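Textiles for the Home, Unit 4: Living with Pile Fabrics

Welcome back, everyone, and thank you for bringing in your swatches (keep them, we'll want them again in September). Pile is simply extra yarn standing up from a base cloth, and once you've got that in your head, velvet, terry and plush all start to feel like cousins! Long pile traps more air, so it feels warmer, but it also mats sooner and holds on to lint.

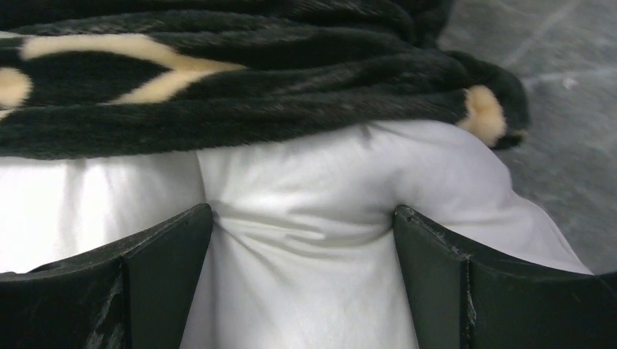
One remark from last term's evening group was that short pile is every bit as cozy if the base cloth is dense enough, and I do think there's something in it. Our Werkholm sample has a very tight base, and it held its shape through 22 washes, while the Caron one, with its lovely deep pile, was looking tired well before then.

For washing, please go by the care label first. Most polyester plush is happy at 80 degrees Fahrenheit, 90 at the very most, with a small amount of liquid soap and no softener, and then a slow dry on a flat rack. Brush it while it's still a little damp, always the way the pile lies.
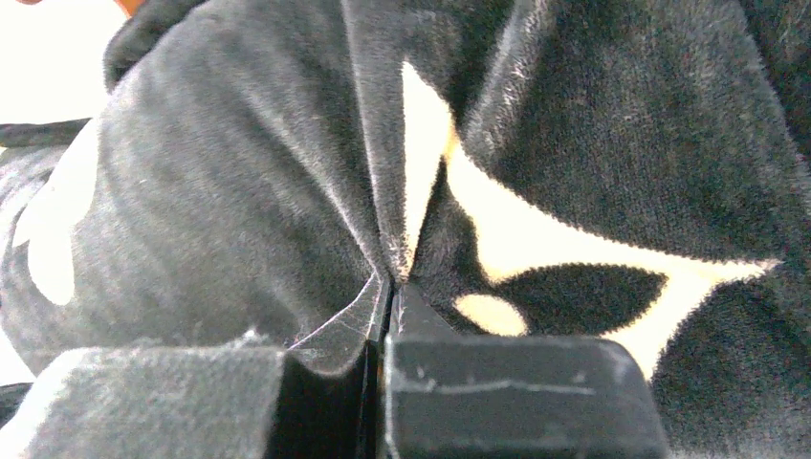

Why skip the softener? It leaves a coating on the fibers, and over time that coating makes them cling together and lie flat.

For next time, read the pages on knit and woven backings and bring a soft brush.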